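Knurling

Knurling is a pattern of small ridges or diamonds pressed or cut into a surface, mostly metal, so that it can be held or turned without slipping. Found on tool handles, thumb screws, barbells, camera rings, pens, lighter wheels. The word comes from "knurl", a small knob or knot, related to the older "knur" (a lump in wood).

Types

Straight – ridges run along the length of the part. Common on press-fit pins and small knobs.
Diagonal – ridges at an angle, left or right hand. Less grip in one direction.
Diamond – two diagonal sets crossing. The usual choice for handles. Male diamonds stand up as points, female ones are sunk in.
Annular – rings around the part, used where the pull is lengthwise.

Pitch is the distance between ridges. Usually sold as fine, medium or coarse, and makers don't fully agree on where one stops and the next begins. Fine for instruments and small screws, coarse for things held with gloves.

Methods

Most knurling on round parts is done on a lathe. Form knurling pushes one or two hardened wheels into the turning work, and the metal flows up into the gaps between the teeth. No chips to speak of. The diameter grows slightly, so the blank is turned a little under size first. Cut knurling uses wheels set at an angle and removes material instead. Cleaner on thin tube and hard alloys, slower to set up.
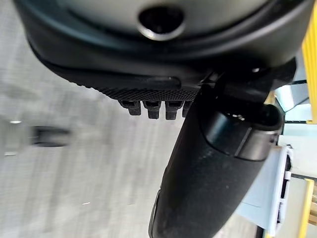
Double tracking is the usual fault. The wheel's second turn doesn't land in the first set of grooves and the pattern comes out too fine and looks torn. Cures: adjust the blank diameter, start with firm pressure on part of the wheel width, keep plenty of oil on it. Backing off and starting again in the same spot rarely helps.

Flat surfaces can be milled or planed with crossing V grooves. Plastic parts normally get there pattern from the mold.

History

Hand-cut checkering on wood and metal is much older than the knurling wheel. The Fletham inventory of 1559 lists "2 screwes with nurled heads", sometimes given as the first written mention, though Prys Gethin reads the word as "nailed" and the page is badly stained. Evdokia Katsaros accepts the older reading. Not settled.

Wheels with engraved patterns were later used by clock and instrument makers for decorative edges, beads and rope borders mainly. The Dağdelen workshop pattern book has 67 designs, of which 40 are purely ornamental. Tülin Türkmen's study of the book argues the plain diamond came in late and was thought of as cheap work.

Uses other than grip

Press fits – a knurled shaft bites into a softer hub and resists turning.
Repair – a worn shaft can be knurled to raise its size, then ground back. A stopgap, wears quicker than a new part.
Inserts – brass threaded inserts for plastic are knurled on the outside so they dont spin or pull out.

See also

Checkering
Thumb screw
Lathe
Okberg pattern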